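How Wood Grain Forms
12 Oct 2024

A tree trunk grows outward. Just under the bark is a thin layer of living cells called the cambium. It makes new wood on its inner side and new bark on its outer side.

In places with cold winters, growth stops around January and starts again in spring. Spring wood has wide cells and is often pale. Summer wood has narrow cells with thick walls, so it usually looks darker. One pale band plus one dark band equals one year. A trunk with 80 pairs of bands has grown for 80 years.

When a log is sawn lengthwise, the saw cuts through the bands. On the board they show up as lines, and these lines are called grain. Grain lines can be seen on many tabletops.
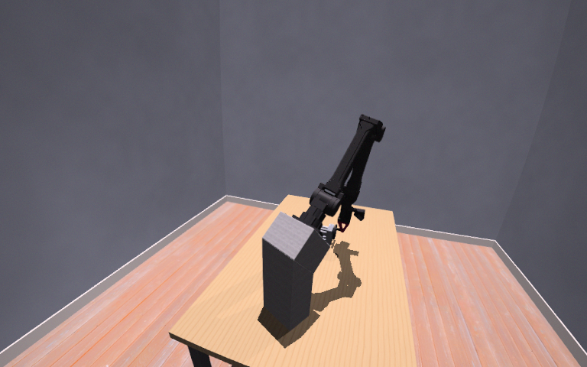
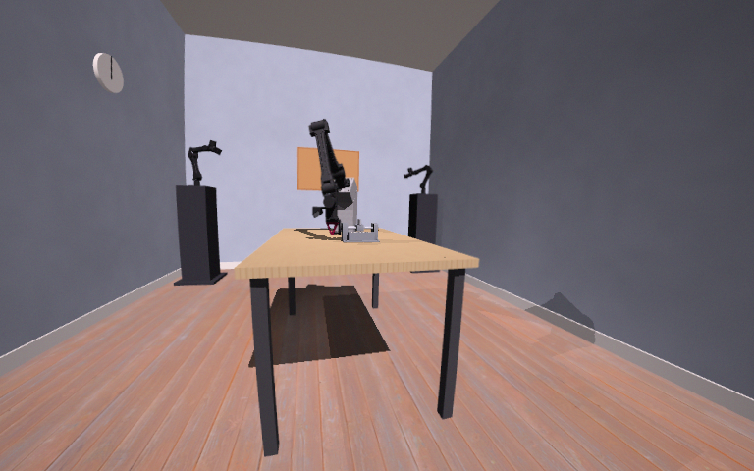 Why Grain Direction Matters

Wood cells are long tubes that mostly run up the trunk. Wood splits easily along the tubes and is hard to break across them. Damp air makes a board swell across the grain, but its length hardly changes.

Words to Know
Cambium: the layer that makes new wood.
Grain: the direction and pattern of wood cells.
End grain: the surface seen when the tubes are cut across.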